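# 탁자 위의 것들

집 안 물건을 한데 모으면 그 집의 성격이 드러난다고들 한다. 우리 작업실 물건을 한데 모았더니 성격은 모르겠고 취향이 없다는 사실만 드러났다. 이 갤러리는 4월 한 달 동안 탁자에 올라왔다가 내려가지 못한 물건들의 기록이다. 정리를 하겠다고 시작한 일이었고, 정리 폴더에는 어느새 사진이 981장 쌓였다. 그중 남에게 보여도 덜 부끄러운 쪽을 골랐는데, 고르고 보니 한 장이었다. 나머지는 글로 적는다. 갤러리라는 이름은 이미 간판에 써 붙였으니 그대로 둔다.

분류 기준은 Mélanie Morin이 세웠다. 쓰는 것, 안 쓰는 것, 안 쓰는데 버리면 화낼 것. 물건 대부분이 세 번째 칸으로 들어갔다. Mélanie는 이 결과를 두고 "예상한 대로"라고만 적었다. 메모지에는 그 아래로 빈 줄이 길게 남아 있었다.

## 바구니

탁자 위에서 가장 크게 자리를 차지하는 것은 청록빛 도는 파란 플라스틱 바구니다. 테두리는 주황색. 이 배색을 고른 사람이 누구인지는 아직도 밝혀지지 않았고, 나는 아니다. 옆면에 네모난 구멍이 줄줄이 나 있어 물건을 담아도 속이 훤히 보인다. 감추려고 산 바구니가 아니라면 훌륭한 바구니다.

바구니를 사러 간 날 Gavness라는 동네 잡화점에는 같은 모양이 흰색으로도 있었다. 흰색이 2천 원 더 비쌌다. 그래서 우리는 지금 저 색과 살고 있다.

## 바나나

바구니 안의 노란 바나나는 이 모음에서 제일 밝고 제일 당당하다. 과일 그릇은 따로 있다. 선반 두 번째 칸에, 건전지를 가득 담은 채로. 바나나가 바구니로 오게 된 데에는 그런 사정이 있다.

바나나 밑으로 수납의 원칙이라는 것을 깔아 보려 한 적도 있다. 큰 것을 아래에, 작은 것을 위에, 휘어진 것은 맨 마지막에. Jaserent에서 낸 수납 안내 책자에 그렇게 나와 있었다. 43쪽짜리 책자인데 바나나 이야기는 한 줄도 없어서 휘어진 것에 대한 대목은 내가 덧붙였다.

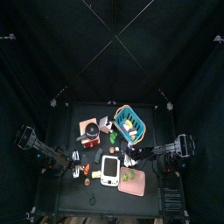 책자는 끝까지 읽었다. 마지막 장에는 "비어 있는 자리도 수납이다"라는 문장이 굵은 글씨로 박혀 있었고, 나는 그 책자를 꽂을 빈자리를 찾느라 오후를 다 썼다. 결국 건전지가 든 과일 그릇 옆에 세워 두었다. 볼 때마다 조금씩 기울어 있다.

## 희고 빨간 상자

바나나와 한 바구니를 쓰는 이웃이다. 바구니 한가운데를 가로질러 누웠다. 세우면 자리가 남을 텐데 한번 누운 상자는 좀처럼 일어나지 않는다. 나도 주말에는 비슷하다.

## 구겨진 흰 것

종이인지 천인지를 두고 의견이 갈린다. Mélanie는 종이라고 했다가 천이라고 했다가, 그날 저녁에는 "중요하지 않다"고 했다. 한쪽 가장자리가 어두운 색이라는 데까지는 둘 다 동의했다. 분류 칸은 세 번째. 버리면 화낼 사람이 있는지는 모르겠지만 버려 보고 확인할 용기가 없다.

## 투명한 한 쌍

포장재처럼도 보이고 작은 컵처럼도 보이는, 맑고 은빛 도는 플라스틱 두 개가 나란히 서 있다. 쓰러져 있었다면 쓰레기라고 불렀을 텐데 꼿꼿이 서 있으니 함부로 대하기가 어렵다. 자세가 이렇게 중요하다.

## 검은 탁자

탁자가 검은 것은 내 결정이었다. 얼룩이 안 보인다는 말을 들었다. 얼룩은 안 보이는데 먼지는 천체 사진처럼 보인다. 주위에 두른 벽도 검은 천이고 머리 위로 비스듬히 내려오는 것도 검은 천이라, 파란 바구니와 바나나는 뜻하지 않게 무대 조명을 받은 배우들 같아졌다. 둘 다 대사는 없다.

천은 Chan에서 끊어 왔다. 주인은 무엇에 쓸 거냐고 묻더니 "물건을 예뻐 보이게 하려고요"라는 대답에 한참 물건 쪽을 걱정하는 표정을 지었다. 바나나라고는 말하지 않았다.

## 상자로 간 것들

사진에 없는 물건도 있다. 짝 없는 집게, 뚜껑만 남은 반찬통, Bisness라는 글자가 박힌 머그잔. 머그잔은 철자가 틀린 줄 알고 웃으며 샀는데 회사 이름이 정말 그랬다. 그 뒤로는 웃기도 뭐하고 안 웃기도 뭐해서 상자 맨 밑에 넣었다.

상자는 현관 옆에 쌓았다. 겉에 "나눔"이라고 쓴 것이 하나, "아마도 나눔"이라고 쓴 것이 하나. 두 번째 상자에서는 밤사이 물건이 조금씩 줄어든다. 오늘 아침에는 머그잔이 싱크대에 나와 있었고, 안에 커피가 반쯤 남아 있었다.

다음 달에는 서랍을 연다. 맨 위 칸은 열리지 않으니 두 번째 칸부터.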